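Call for Participants: Automation and Daily Work in Packing and Floral Preparation

Jakis invites current employees of its packing, jar filling and floral preparation departments to take part in the Tratumon workplace study. The study accompanies the introduction of robot arms at the Pálfi site, where 415 people are employed. It will record how tasks are carried out by hand today, and how duties, pace and breaks change once part of the handling is automated.

Participants will spend 4 hours per week at the demonstration tables. They will perform familiar handling tasks while wearing sensor gloves, and will then discuss the work with a member of the study team. The recorded movements are used to teach the robot arms. No earlier experience with robots is required.

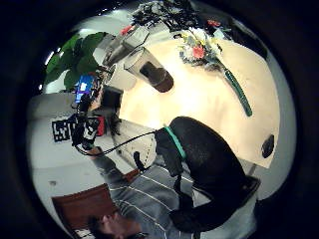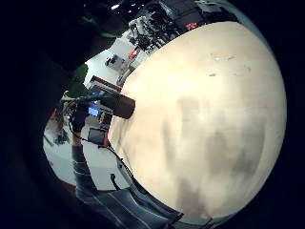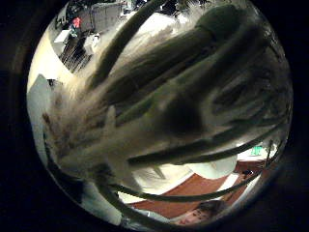
Work with the gloves at the demonstration tables

Motska, June

Who may apply

Applications are open to all employees who have completed their trial period, on any shift. Part-time staff are welcome. The study team particularly wishes to hear from people who have trained new colleagues, and from those who expect their own duties to change under the new system.

Conditions

Hours spent on the study count as regular working time and are paid at the usual rate. Participants also receive a one-time allowance of $400 on completion. Supervisors have been asked to arrange cover — no one should be expected to make up missed production.

Recordings are stored under a participant number. They will not be used to assess individual performance, set quotas or decide on transfers. A participant may withdraw at any time and may ask for his or her recordings to be deleted. The first phase produced 3,359 recordings, and a summary of its findings can be read in the personnel office.

Automation will alter a number of positions at Pálfi, mainly in repetitive lifting and sorting. Participants will be asked which tasks they would prefer to keep, which they would hand over, and what training they would need to supervise or correct a machine. Their answers will be included in the staffing plan before it is presented to the works council.

How to apply

Please send a short letter stating your department, your shift and the tasks you know best to Ottó Fodor, study coordinator. Questions about pay or data protection should be directed to Dénes Csizmadia in the personnel office. Applications close at the end of June.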